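**Grasp success drops when I move from fixed pre-grasp to learned pre-grasp — am I measuring this wrong?**

Trying to reproduce the two-stage result from the Boychuk paper (learned approach, then scripted close). Their claim is the learned approach beats a fixed standoff by a fair margin on round objects. Mine's worse. Quite a bit worse.

Setup:

- multi-finger gripper, wrist camera
- 2605 demos, all teleoperated, one table
- policy runs the approach, then hands off to a scripted close when the confidence head goes over threshold
- 25 trials per condition, ball placed by hand on a taped grid (tape comes off before the run)

Handoff looks fine to me in the wrist view. Ball is between the two upright fingertips, bit of clearance on either side, not touching yet. Typical one:
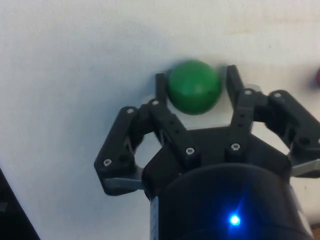 Wayne Doucette reckons the handoff is a red herring and I should be looking at how the trials get scored, as the paper counts a regrasp as a success and I count it as a fail. Fair enough, but I rescored Monday's runs thier way and the gap only shrank a little.

So — is it the threshold, the demos, or am I reading the paper wrong? Running the Norolov controller if that matters. Can post configs.

---

**Answer 1** (accepted)

Had the same thing. Check what your policy sees at handoff vs what the scripted close assumes. The scripted close in that paper starts from zero wrist velocity. If yours fires the second the confidence head trips, the arm is probably still creeping forward and the first finger to touch just nudges the ball away. Spheres are the worst for this, they roll.

Wait for velocity to settle, then close. I used 4 control ticks under threshold, not one. Got most of the gap back.

Also you can't tell any of this from a single still. Log joint velocities with the images.

And 25 trials is thin. Put intervals on it before you decide anything is "worse". Interleave the conditions too — don't run all the fixed ones in the morning and all the learned ones after lunch, calibration drifts.

---

**Answer 2**

threshold. lower it

---

**Answer 3**

Not a full answer but what colour balls were in the demos? We trained on one colour at Clarberg and the confidence head basicly learned the colour. Went high as soon as the ball was anywhere near the middle of the view, depth be damned. Swap the colour and see if your handoff point moves. Ten minute test.

If it does move, retrain the head only, leave the rest of the policy alone.

> Comment from asker: velocity was it, mostly. Still creeping at handoff on nearly every fail. Colour test is next, will update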